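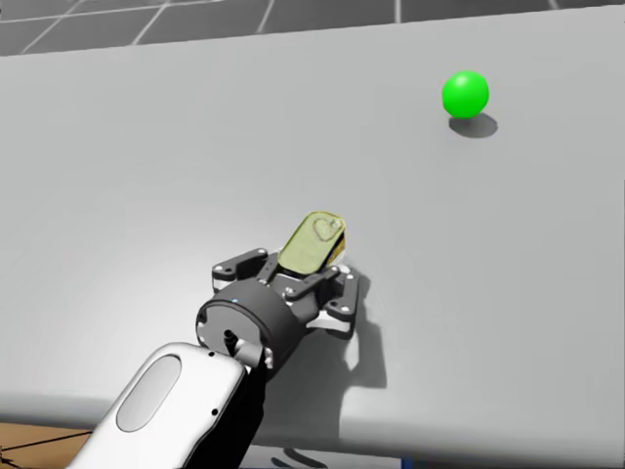
What does a robot hand need before it can learn to pick something up? Examples, and plenty of them - good grasps, clumsy grasps and outright drops, each one stored with the arm positions that led to it.

FOR IMMEDIATE RELEASE
30 January 2023

Parelix opens Alto grasp collection to outside labs

Parelix today opened Alto, its program for collecting grasping examples in simulation. First release to anyone outside the company. Sign-up is live now, access goes out in batches.

Alto records a simulated arm and multi-fingered hand working with small objects on a table. Every attempt is kept. Joint angles, finger contacts, object position, camera view, plus a short label saying how the attempt ended. Operators steer the hand from their own desks and can pause or redo a run. The redo does not erase the first try.

"We threw away the failures for the first 6 months and it hurt us," said Tonantzin Ponce, head of data at Parelix. "The model got very good at easy things. Flat stuff, thin rims, anything held on its edge - it fell apart. So we went back and started keeping everthing."

The opening release covers 34 object types with 200 attempts for each. Mostly household shapes: balls, tins, lids, blocks. Table height, lighting and starting pose change between runs. Sessions were recorded by 14 operators at the Penrose office, all trained on the same controls.

Partner company Plustell handled review. Its team replayed attempts and fixed labels where the operator and the contact data disagreed.

"A grasp that slips at the end is not the same as a grasp that never closed," said Glenys Watkins, review lead at Plustell. "Those used to get one label. Now they get two, and that was most of our autumn."

What's in the package:
Full recordings with contact data
Labels and reviewer notes
Object models and table setups
Playback tool for for desktop

Free for university labs. Commercial terms on request. Real-arm recordings are not part of this release; a first set is planned for March, on the same object list.

Kimie Nakajima will run an online walkthrough for new users once the first batch of accounts is out. Details by email to everyone registered.

Press contact: Olga Vilela, Parelix communications. Interviews and playback demos available on request.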